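Questions and answers for allotment holders, Stemitz Lane site

Last updated 25 April 2024

These are the questions we are asked most often, by people on the waiting list and by people who already have a plot. If you are a new tenant, please read the part on water before you put anything in the ground.

## Getting a plot

**How do I join the waiting list?**

Fill in the form in the rack by the main gate, or ask for one by post. You need to live in the parish or within two miles of it. Put down whether you want a full plot, a half plot or either. People who tick "either" are usually offered something sooner. Joining the list is free.

**How long is the wait?**

It depends on how many people give up their plots at the end of the year. Most changes happen in October, when rents are due. There are 59 plots on the site and in some years only two or three come free. We write to you when you reach the top, and you then have three weeks to answer. If we don't hear from you, your name goes to the bottom of the list.

**Can I choose which plot I get?**

If more than one is free, yes. Otherwise you can turn down one offer and keep your place. Turning down a second moves you to the bottom.

**What does it cost?**

A half plot is £44 a year and a full plot is double that. Water is included. There is also a £50 deposit, paid once, which covers the gate key and the cost of clearing the plot if you leave it in a bad state. You get the deposit back when you return the key and the plot has been looked over.

**Can I share a plot with a friend?**

Yes, but only one name goes on the agreement. If that person leaves, the other can take over the tenancy only if they have been registered with us as a co-worker for at least two full years. The form for this is the yellow one. Several people have been caught out by not filling it in.

## Working your plot

**How much of it do I have to cultivate?**

A quarter by the end of your first six months and three quarters by the end of your second year. Fruit bushes, flowers and green manure all count as cultivation. Ground under black sheeting counts for one season only. Grass paths count if they are kept cut.

**My plot is covered in bramble and couch grass. Where do I start?**

Cut everything down to ankle height first and take the top growth to the bonfire area. Then cover whatever you can't deal with this year and dig the rest in strips. Couch grass roots are white and wiry with a pointed tip. Pull them out by hand as you go and don't put them on the compost heap unless they have been dried out completely or drowned in a bucket for a couple of months. Please don't hire a rotavator for couch or bindweed. It chops the roots up and every piece grows.

**What is the soil like?**

Heavy clay at the lane end, lighter towards the railway fence. The lower plots sit wet until well into spring and are not worth digging before then. Potatoes, beans, cabbages and most kinds of soft fruit do well everywhere. Carrots fork badly on the clay, so the growers down there tend to use deep boxes or pick a short round variety.

**Can I plant trees?**

Fruit trees on dwarfing rootstock only, and at least two metres from the edge of your plot. Ask for the rootstock name when you buy and keep the label, as we may want to see it. Nut trees, conifers and willows are not allowed.

**Can I use weedkiller?**

Only products sold to the public for use near food crops, on a still day, and never on the shared paths. Your neighbours may be growing without sprays, so have a word with them first.

**Am I allowed a bonfire?**

From the start of October to the end of March, after four in the afternoon, in the bonfire area. No plastic, carpet, treated timber or household waste. Turn the heap over before lighting it. Hedgehogs get into it, and so do toads.

## Sheds, greenhouses and fences

**What size of shed can I have?**

Up to six feet by eight on a full plot and four by six on a half plot. You can have a greenhouse or polytunnel of the same size as well. Everything has to be bedded on slabs or timber. No concrete bases. Send us a sketch with measurements before you buy anything.

**Do I need guttering?**

Any new shed must have a gutter and a butt. Older sheds are let off for now, but a shed roof fills a 200 litre butt quicker than you would think and it saves a long walk with cans.

**Can I use glass?**

Existing glass greenhouses can stay. New ones should be polycarbonate. Loose panes for cold frames must be stored flat and covered, as there are children on the site.

**Is barbed wire allowed?**

No. Rabbit netting up to a metre high is fine and most of the plots along the railway fence need it. Bury the bottom edge or bend it outwards under the turf.

## Water

**Where does the water come from?**

Mains water runs to the dip tanks on the main track. The tanks fill by themselves on a ball valve. The supply is turned off over the winter so that the pipes don't burst, and turned on again when the worst of the frosts have passed. A notice goes up on the gate both times.

**Can I use a hose?**

Not from the tanks. Siphons and pumps are not allowed either. You may run a hose from your own water butt. In a dry summer the pressure at the far end is poor, so please take what you need and leave some in the tank for the next person.

**Can I wash vegetables or tools in the tank?**

No. Fill a bucket and tip it out on your own plot. Soil in the tank blocks the valve.

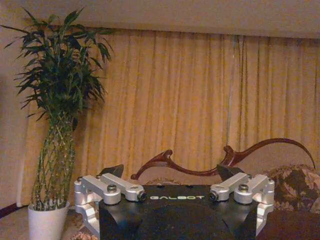
**The tank nearest me is overflowing. What should I do?**

Lift the arm of the ball valve gently and let it drop. Grit under the washer is the usual cause and this often clears it. If it goes on running, turn off the stopcock, which is under the square iron lid beside the tank, and put a note in the box at the gate with the tank number. Don't tie the arm up with string. It has been done before and the next person along found an empty tank in a heatwave.

## Compost, manure and deliveries

**Where can I get manure?**

Karppinen Stables bring a trailer load in the autumn and again in early spring and tip it in the bay by the car park. It is free to tenants. Take a fair share, which means six barrows for a full plot and three for a half. It is usually fresh, so stack it for a few months before it goes near anything you mean to eat.

**I have heard that manure can carry weedkiller. Should I be worried?**

It can happen if the animals have been fed hay from treated fields. Test it before you use a lot of it. Mix some with compost in a pot, sow a few broad beans and grow a second pot in plain compost next to it. If the leaves in the manure pot come up cupped and twisted, leave the heap alone and tell us.

**Can I have things delivered?**

Yes, if you are there to meet the lorry. Drivers won't be let in otherwise and bulk bags must not be left on the track overnight. Large lorries can't turn at the far end, so ask for a small one.

**Is there a shop?**

The Triltance hut opens on weekend mornings from February to the end of the season. It sells seed potatoes, onion sets, canes, netting, fleece and general fertiliser at a bit above cost. Orders for seed potatoes close before Christmas. The most popular early sort is one we call Olora after the farm that supplies it, and it always goes first, so put your order in early.

## Animals, visitors and everything else

**Can I bring my dog?**

On a lead, and not on anyone else's plot. Clear up after it and take the bag home.

**Can I keep hens or bees?**

Hens, yes, with written permission and a proper fox-proof run. No cockerels. Someone has to visit them every day, including in winter. Bees are kept only in the fenced corner behind the hut and that has no spaces at present.

**Am I allowed to sell what I grow?**

You can sell a small surplus at the gate table, with the money going to the site fund. Plots can't be run as a business.

**I'm going to be away or ill for a while. Will I lose my plot?**

Not if you tell us. We can hold a plot for one growing season, and we'll ask you to keep the weeds down or let a neighbour do it. Most of the warning letters we send go to people who simply never got in touch.

**I've lost my key.**

A replacement is £12. Please don't get copies cut in town, as they jam the lock.

**How do I give up my plot?**

Write to us with a month's notice. Take your tools, pots and any rubbish with you. Sheds can be left for the next tenant if they are sound. Rent isn't refunded for part of a year, but you may harvest anything still in the ground until your notice runs out.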